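3.2 Costing the two-arm table

Once the single-arm budget had been agreed, we turned to the larger question of what a two-arm station would cost to buy and keep running for a full teaching and research year. We were keen to get this part right, and we enjoyed it far more than we expected to! Most of the papers we read while planning gave the price of the arms and stopped there. In our own ledger the arms are the easy line. They are quoted once, paid for once, and everybody remembers the number. The interesting money is in the table, the cables, the cameras, the fingers and the crockery.

We split every purchase into one of four groups. Group A holds the arms and their controllers. Group B holds the things the arms are fixed to, which for us means the table, the rails and the mounting brackets. Group C is sensing, with the small wrist cameras, their leads and the spare leads. Group D is what we came to call the wearing stock: gripper fingers, plates, trays, cloths, tape and anything else that gets scratched, dropped or borrowed. Requests for quotation went to two suppliers, Flasolia for Groups A and B and Plondum for Group C. Group D was bought locally, mostly from ordinary kitchen shops, and Vasanthi Sikder kept the receipts in a biscuit tin until we had a proper spreadsheet.

The choice of task drove the budget more than we had thought it would. We settled on plate handling as our first benchmark, and we would recommend it warmly to any group starting out. Plates are cheap and easy to replace, and they come in plain colours that a person can tell apart at a glance when going through recordings. They are also properly difficult. A plate lying flat offers very little for two fingers to get hold of, and the rim is the only sensible place to try. This means that finger shape matters a great deal, and finger shape is a Group D cost which we had first put down as zero. Figure 4 gives both views of the work, at the rim and over the whole table.

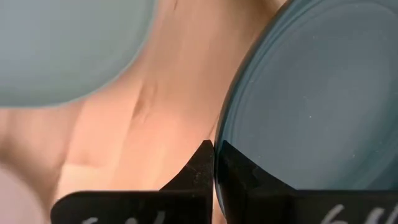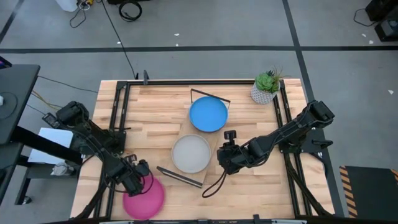
Figure 4. Plate handling at the two-arm station. First picture: wrist camera view, with the pointed finger tip at the rim of a dark blue-grey disc. Second picture: the table, with both arms mounted on the rail frame and plates on and beside the wooden tray.

Three points in Figure 4 have a direct bearing on the plan. The first is the tip of the finger. Our tapered fingers are made in batches by a small workshop, Matubbar, and we number each one by hand with a white marker so that its history can be followed. We set aside 80 pounds a month for fingers in the revised budget. It sounds generous for such small parts, but having a full drawer of spares changed how boldly we were willing to try new grasps. Jailson Rezende had argued for this from the start, and the rest of us have come round completely.

The second point is dust. Light specks are easy to see on the angled face of the left finger in the wrist view, and there are similar tiny marks on the disc, which may be dust or small scratches. At this working distance the camera picks up all of it. We had put nothing aside for cleaning in the first draft. The revised plan has a small line for cloths and lens wipes, and a slightly larger one for replacement plates, so that a surface which has become too marked can be retired without anyone having to ask permission.

The third point is cable. In the table view, cables are bundled along the left arm and hang in loops from both grippers, and yellow and black ones run along the floor towards the table. Every one of these has to be bought, and a good share of them have to be bought twice. Moving arms bend their leads over and over, and a wrist camera with a poor lead is worth nothing at all until the lead is changed. We now order two leads for each camera and keep the second set in a labelled bag by the door. Kanako Okabe worked out that a lost afternoon costs us more in staff time than the whole bag of spares, and we have quoted her sum at every budget meeting.

Group B deserves a word of praise. The aluminium rail frame was bought as plain lengths with standard fixings, and it was the best value of anything on the list. It gives both arms a firm mount, it can be taken apart with hand tools, and it leaves the wooden top clear for the task. We looked at a ready-made steel bench, quoted at 3000 pounds before delivery, and decided that the money would do much more good elsewhere. The rails, brackets and table together came in under 1000 pounds, and the saving paid for the spare camera leads, the floor matting and a good part of the first year of wearing stock.

We also recommend planning for the floor. Our first drawing showed only the table, as if the station ended at its edge. In use, a station needs room for side tables, equipment cases and the people who walk between them, and it needs a floor layout that can be put back after a deep clean. Tape lines on the floor are a very cheap answer. Gayan Uddin drew ours on squared paper first, which saved a roll or two, and the drawing is now kept with the purchase records so that a second station can be laid out in the same way.

Timing is worth planning as carefully as price. Our arms were ordered in December, and the quoted lead time was kept to. The small items were the ones that held us up. One bracket of the wrong size delayed the right-hand mount, and we could not begin two-arm trials until the replacement came. We now place the Group B and Group C orders before Group A, check every part against the drawing on arrival, and release the larger payment only when the table is standing and the cameras are giving a picture.

Finally, we hold back 100 pounds a month as an open line with no named purpose. Mizanur Wickramasinghe, who looks after the Tavlow account from which the station is funded, was doubtful at first. The line has since paid for a different set of plates, more tape and a better lamp, and he has agreed to carry it into the budget for the second station, described in Section 3.3.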